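Zineb Benjelloun
Sunday, May 29, 2022

1/ Spent the morning reading the brochure for the new Tromik Welura, the small crossover everyone in my feed is suddenly excited about. I have questions. Thread.

2/ "Up to 40 mpg." Up to is doing a lot of work there. Go to the footnote and that's the front-wheel-drive base trim, highway only. All-wheel drive gets its own line in smaller type with no mpg figure next to it.

3/ The base trim also has steel wheels, a manual tailgate and one USB port. Guess which trim is in every single photo. Right, the top one.
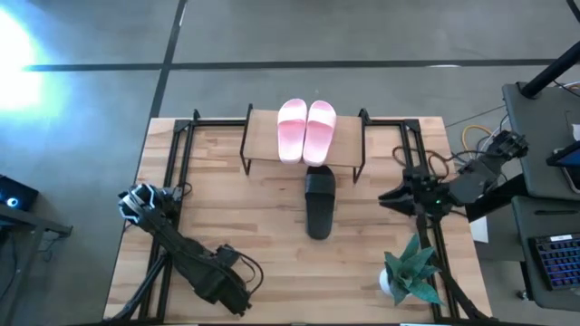

4/ PRICE

The all-wheel-drive package is listed at $2,065. Fine. But you can't order it alone. You have to take the Comfort Group first, and the brochure doesn't price that. I called Moreira, my nearest dealer, and got "come in and we'll talk numbers." No thanks.

5/ Cargo. They claim 79 cubic feet with the seats down. I'd like to know how they measured. To the roof? With the front seats pushed all the way up? My neighbor's wagon is longer and claims less.
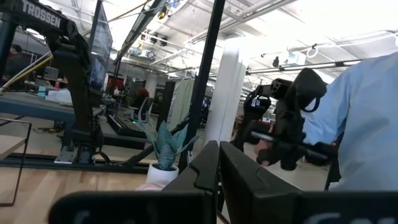

Trossen, in white caps.

6/ The CVT. Tromik says it "feels like a traditional automatic." Every company says this about every CVT. I drove the last Welura in December and it droned up every hill between here and Stilomton. Maybe they fixed it. I'd want a long test drive with a steep on-ramp before I believed that.

7/ Things I do like, so I don't get called a hater again: real knobs for the heat, decent rear windows, and automatic braking on all 4 trims. That last one used to cost extra.

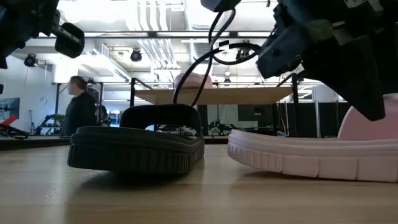
One black slide, one pink.

8/ Someone asked if I'd buy one. Not this year. First model year, new transmission software, and a dealer who won't quote over the phone – I'll wait for owners to start complaining and see what they complain about.

9/ If you already put a deposit down, ask for the full option sheet in writing. And tell me what the Comfort Group costs, please.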